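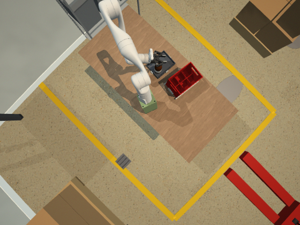 Page 7

Project report, shift work and sleep
Magdalini Tsoukalas, Periklis Manolakis
08/08/2022

What we wanted to know: do people on rotating shifts sleep worse than people on fixed nights? Most of what we read compared nights with days. Not much on rotating vs fixed.

Method. Paper survey, one sheet both sides. Handed out at two plants in town, Numden and Bristis, left in the break rooms with a box. 299 sheets out, 244 back. Better than we hoped. Questions on bedtime, wake time, naps, coffee, plus a sleep score from 0 to 9 that people gave themselves.

Problems. The first version asked "how long do you sleep" and didn't say if naps count. Fixed that in May before the real round. Also some people filled in bedtime for thier day off, no way to tell which. We left those in.

Results. Rotating group scored lower on the whole. Fixed nights did better then we expected, esp. people who had been on nights for years. Coffee didn't seem to matter much either way. Naps: mixed. Older workers at Bristis napped before the shift, younger ones after.

Comments on the back of the sheet were the best part. Lots about noise, kids, neighbors mowing the lawn at noon. One person wrote that the switch back to mornings is the hard one, the first two days are gone. Several others said the same in different words.

Still to do: split by age, redo the nap table (columns are swapped), ask Numden for the shift calendar again.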